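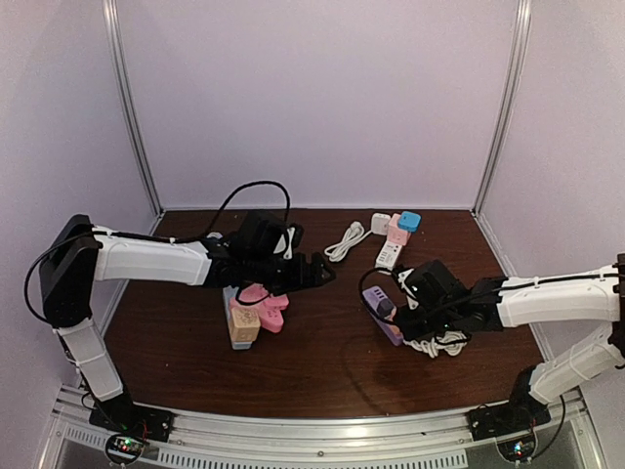

Power strips and a coiled white cable on a brown wooden tabletop.

Most homes own too many power strips and keep them badly. I put mine on a table in September and found 11, three of which I had no memory of buying.

My view is simple. A strip that has no job should leave the house. We hold on to them because they might be useful -- and then we buy another one anyway, as the old ones are in a knot at the bottom of a drawer.

Tuva Fagerlund, my neighbor, says a spare never hurt anyone. One spare, fine. Keep it coiled, with the plug where you can reach it, and take the others to the recycling center.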